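Wrist view vs. overhead only for bimanual demos: is 300 episodes enough?

Forum: Manipulation / Data gathering
6 replies

kestrel_ik
Setting up collection for a two-arm policy on tabletop tasks, mostly towels and small dishes. Current plan is 300 teleoperated episodes per task, one overhead view plus a wrist view on each arm. Storage and labeling time are both limits. Has anyone dropped the wrist views and kept success rates where they were? I would prefer not to pay for three streams if one does the job.

torque_budget
Dropped them last August on the Nultley cell. Overhead only, 300 episodes, pick and place of rigid parts. No loss we could measure. Wrist views doubled our load times and the policy mostly ignored them. Start with overhead and add views when you have a failure you can't explain.

halfstep
Rigid parts on a matte mat are the easy case. With cloth, the arm covers the contact point for most of the grasp, and overhead tells you nothing about whether the finger has an edge or is pushing on the top layer. We ran 40 trials each way on towel unrolling at Enance. Overhead only passed 3. Adding both wrist views brought it up to 68 percent. Same operators, same episodes, streams masked at training time.

torque_budget
3 out of 40 sounds like a broken baseline. What was your overhead resolution after downscaling? If you fed it thumbnails, the comparison is between good pixels and bad pixels.

halfstep
Fair question. All streams were resized to the same input size, so the overhead got fewer pixels per centimeter of towel. I reran with a crop around the workspace and it improved, still well short of the wrist version. I can't separate occlusion from resolution completely with what I have.

mux_and_match
Whichever you choose, check lighting before you record anything. Our first Uvent batch was shot over a glossy surface and the highlights moved between morning and late afternoon. The policy learned some of that. We threw out every episode from before noon and re-recorded.

Second item: log gripper width at the same rate as the video. We logged it slower and interpolated, and the close events landed several frames off.

kestrel_ik
Useful, thanks. I recorded a short pilot at the Mercado bench with all streams on, so I can at least run the masking test from halfstep's post. Bench is white glossy tile with a lavender oval dish and a rolled beige towel, both arms working close together. Pulled one frame from a wrist stream to check how much of the view the gripper itself takes up.

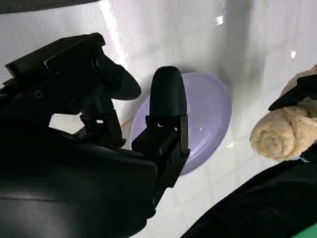

My main worry is how many of those pixels carry no information about the task. I am considering a fixed mask over the static part of the gripper body, leaving the fingertips visible, and then comparing against the unmasked version. The second thing to settle is glare. I can turn the overhead lights down, add a diffuser, or leave it and vary the lighting on purpose across episodes.

halfstep
Leave the gripper unmasked for the first run. Fingertip position against the object is the signal you want, and a mask drawn by hand tends to clip it once the fingers open wide. On glare, I would vary it on purpose. A diffuser gives you a clean set that fails when someone opens a blind.

torque_budget
Disagree on the lighting. Fix it, get a working policy, then widen. If you vary everything in the first 300 you won't know which variable sank it. Post the masking numbers when you have them, including the overhead-only run with a workspace crop.

kestrel_ik
Will do. Diffuser for the first half, varied lighting for the second, tagged per episode so either half can be trained alone.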